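Requena Club Bout Records: Data Card

Version 5. Maintained by Aurelio Nieto and Casimiro Sotomayor. Last revised 11 March 2021.

Summary

This data set holds bout results from a recreational table tennis club, the Requena club, covering league nights, ladder matches and the fall open. It was put together to test rating methods on a small, closed pool of players who meet each other often. Each row is one completed match. There are 2,000 rows in the main file.

The data set does not include practice games, warm-up games or doubles.

Files

matches.csv – one row per match, main file
games.csv – one row per game, linked to matches.csv by match_id
players.csv – one row per player code
sessions.csv – one row per club session
CHANGES.txt – edits by version

All files are UTF-8, comma-separated, with a header row. Empty fields mean "not recorded." Zero always means zero.

Fields in matches.csv

match_id: integer, unique, never reused
session_id: links to sessions.csv
player_a, player_b: player codes, in the order written on the score sheet
format: bo3 or bo5
games_a, games_b: games won by each player
event: league, ladder or open
table_no: table number, if written down
scorer: player code of the person who kept score, or empty

The order of player_a and player_b carries no meaning in league play. In ladder matches player_a is the challenger. Sheets from the first season did not follow this rule, and the flag order_known in sessions.csv is set to 0 for those nights.

Fields in games.csv

match_id, game_no, points_a, points_b, first_server. Games are played to 11, win by two. A game row that breaks this rule was checked against the paper sheet and kept if the sheet agreed. Those rows have check set to "sheet."

Collection

Scores were written by hand on paper sheets at the club and typed in later. From version 3 on, typing was done twice, once by each maintainer, in separate Fliltine forms. The two copies were compared and each mismatch was settled from the sheet. Versions 1 and 2 were typed once only and have since been retyped in full.

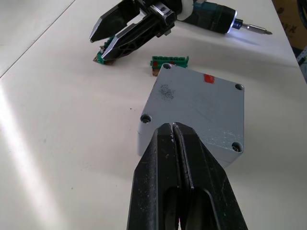 Gripper fingertips above a gray metal block with four countersunk holes.

Sheets that could not be read in full were left out if the winner was unclear. If the winner was clear and only the point scores were in doubt, the match is in matches.csv and has no rows in games.csv. Code that joins the two files should use a left join.

Player codes

Names were replaced by codes of the form P001. The key is not distributed. Players who left the club and came back keep the same code. Two codes, P014 and P031, were found to be the same person and were merged in version 4 – older results that cite P031 should be read as P014.

Players with fewer than 5 matches are included in matches.csv but have no entry in players.csv beyond the code. Handedness and grip style are given only where the player filled in the club form.

Suggested split

Split by session, in date order. A random split by match leaks information, as the same pair may meet twice in one night. The split used in the Hetadell rating scripts holds out the last 25 sessions. The column holdout in sessions.csv marks them with a 1.

Known problems

Ladder matches are chosen by the players, so opponents tend to be close in rank. Ratings fitted to ladder rows alone will come out too tightly grouped.

The September open drew players from the Weretti club. Most of them appear in one session and never again. Drop rows with event set to "open" if this matters for your use.

first_server is missing for nearly all league games in the first two seasons. Do not fill it in from the sheet order.

Session dates are given as week numbers counted from the first session. Summer weeks are counted even though the hall was closed, so gaps in the numbering are expected.

Loading

Read match_id, session_id and table_no as integers with missing values allowed. Some readers turn table_no into a decimal when it has gaps. Player codes should be read as text.

Use and changes

Free to use for teaching and research. Do not try to work out who the players are. If you publish results, give the version number along with the name of the data set.

Corrections go to either maintainer with the match_id and the field in question. Fixes are held until the next version and listed in CHANGES.txt. Files already released are not edited.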